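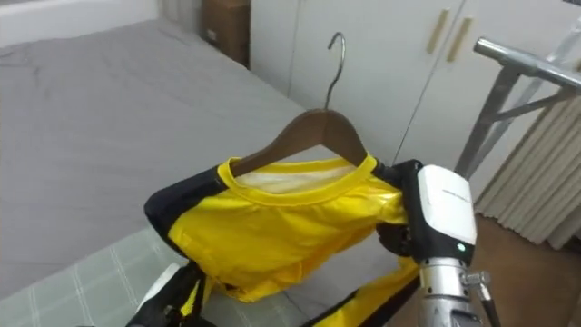 Drying clothes indoors without soaking the walls

29 Jan 2023

The flat in Wenier has no garden, no balcony and no space for a tumble dryer. Every load of washing is therefore dried inside, and all the water that leaves the clothes goes into the air of the flat first and has to be got rid of second. For the first winter I paid no attention to the second part. The result was black spotting behind the wardrobe, a soft patch of plaster under the bedroom window and a smell in the spare bedding that survived several washes.

This winter I kept a log. What follows is the method, what I changed as a result, and a few notes on fabrics at the end. A previous post covered the window seals and I will not go over that again, except to say that the seals made the humidity worse, as several readers warned me they would.

How the log was kept

The log covers 29 loads, starting in December. For each one I weighed the washing dry, weighed it again as it came out of the machine, and weighed it a third time when I judged it fit to put away. The scale is a hanging luggage scale with a large shopping bag on the hook. The bag is weighed separately and subtracted. It is a crude arrangement, but it repeats well when I weigh the same bag several times in a row, and repeatability was all I needed.

Humidity and temperature came from two Promivau sensors, one in the room where the clothes were drying and one in the hall. I put both in a sealed tub with damp salt overnight before starting. They disagreed slightly and I noted the offset and applied it afterwards in the spreadsheet. Anyone repeating this should do the same. Cheap sensors are usually consistent with themselves and often wrong by a fixed amount, and a fixed amount can be taken off.

I did not control the outdoor weather, obviously. I wrote down whether it was raining and whether the window was open. The heating schedule was left alone throughout.

Spin speed

The washing machine came with the flat and had been left on its default spin of 900 rpm by the previous tenant. I had never changed it. The machine will go faster, and the faster setting is hidden behind a button press and a beep which I had taken for an error.

This was the largest single effect in the whole log. The faster spin takes out water that would otherwise have to be evaporated in the bedroom, and the machine does it in a few minutes for very little electricity. Towels and jeans gain the most. Thin synthetic things gain almost nothing, as they hold little water to begin with and come out nearly dry on either setting.

The cost is creasing. Cotton shirts spun at the top speed and left in the drum come out looking like wrung paper. If they are taken out straight away, shaken hard and hung by the shoulders, most of it drops out. If they are left for an hour it does not, and they need the iron. I now spin shirts on the old setting and everything else on the fast one, which means sorting the washing by how it creases as well as by colour. It takes less thought than I expected once the baskets are labelled.

A second spin with no wash is also worth doing for towels. The load shifts when the drum stops and starts, and a badly balanced load will often have been spun at less than the speed on the dial the first time. My machine gives no indication of this beyond sounding quieter than usual.

The dehumidifier

I bought the Kornance second-hand from Zoltán Csizmadia, who had used it to dry out a cellar and then had no more cellar problems. It is a compressor type. There was some mould on the filter, which washed off, and the float in the tank was sticking. A wipe with vinegar cured the float.

With the compressor running it draws 269 W at the plug, measured with a plug-in meter. With only the fan running it draws a small fraction of that. The built-in humidistat is poor. It sits in the path of the machine's own dry air and switches off too early, so I run the unit on continuous and control it with a timer.

Three things affected how well it worked.

The first was the door. With the bedroom door open, the machine was drying the hall, the kitchen and whatever was coming under the front door. With the door shut, the humidity in the bedroom fell within the first hour and the clothes dried overnight. This sounds too simple to mention, but I ran it with the door open for weeks.

The second was room temperature. A compressor unit depends on a cold coil, and when the room itself is cold the coil frosts over and the machine stops to thaw. In the unheated box room it spent much of the night thawing itself. The same load in the bedroom, with the radiator on low, dried in well under half the time. All of the electricity drawn by the unit also ends up as heat in the room, which in January is no loss.

The third was where the air went. I had the outlet pointing at the wall. Turning it so that it blew along under the airer, and leaving a clear gap behind for the intake, made an obvious difference to the lower rails, which had always been the last to dry.

Opening the window

The usual advice is to open a window. It works, within limits. Cold outdoor air holds little water even on a wet day, and once it has been warmed indoors its relative humidity is low. The log shows the bedroom humidity dropping quickly whenever the window was opened fully for a short spell, and coming back up slowly after it was shut.

Leaving the window on the latch all night was less useful. The room cooled, the clothes cooled with it, and drying slowed to the point where cotton was still damp in the morning. The wall beside the window was also colder, which is where the condensation forms. Short and wide is better than long and narrow.

Running the dehumidifier with the window open is a waste of electricity. I did it twice by mistake and the traces are easy to pick out.

Spacing and hangers

The airer is a folding one from Talukder, the hardware shop near the station, with coated rails and plastic joints. One joint has cracked and been splinted with a cable tie. Its rails are too close together for anything thick. If every rail is used, the middle ones sit in air that is already damp and the clothes there take much longer. Using alternate rails and hanging the rest elsewhere is quicker overall, even though it looks like less capacity.

Hangers solve most of the capacity problem. A garment on a hanger is held open and has air on both sides, and it needs only a few centimetres of rail. Football shirts and other shiny synthetics go straight onto hangers and are dry before anything else in the load. So do blouses and cotton shirts, with the top button done up so that they stay on.

A shaped wooden hanger keeps the shoulders in better order than a wire one, with two reservations. Bare wood with the varnish worn off can mark a pale garment if it is hung up dripping, so I check for rough or dark patches first. And heavy knitwear should not be on a hanger at all. The weight of the water pulls the body down and the shoulders come out with points. Jumpers are dried flat on a towel, turned once.

Hoods are the other problem. A hooded top hung by the shoulders will dry everywhere except the hood and the pocket. Hanging it upside down by the hem, with the hood falling open, fixes the hood. The pocket needs turning out by hand.

Notes on synthetics

Polyester shirts pick up smell in a way that cotton does not. The fibre takes up very little water but it holds body oils well, and a cool wash with a lot of detergent leaves both oil and detergent behind. Things that have helped here: turning the shirt inside out, using less detergent, leaving out fabric softener completely, and not letting the shirt sit in a sports bag beforehand. Softener leaves a film and makes the fabric slower to shift sweat, and I could find no benefit that made up for it.

Printed numbers and badges should be kept away from radiators. The glue softens and the edges lift, and once an edge has lifted the wash gets under it. I have one shirt with half a letter missing from this.

Slow drying is a cause of smell in its own right. Loads that were still damp the following evening smelled noticeably worse than the ones that had dried overnight, whatever had been put in the drum.

Present arrangement

One load goes in during the evening so that it finishes before bed. Fast spin, shirts excepted. The airer stands away from the outside wall, with alternate rails used, and hangers take the rest. The Kornance runs on the timer with the door shut. In the morning the window is opened wide while I have breakfast and then closed, and the tank is emptied into the toilet cistern.

The spotting behind the wardrobe was cleaned off in December and has not come back so far. The wardrobe has been pulled forward by a hand's width, so the dehumidifier cannot take all of the credit. The soft plaster under the window is unchanged and is probably a separate fault in the sill. I have pushed a screw into it at intervals and it is no drier, and the landlord has been sent the photographs.

The spreadsheet is untidy but I will send it to anyone who asks. The column marked "bag" is the weight of the bag and needs subtracting before anything else is done with it.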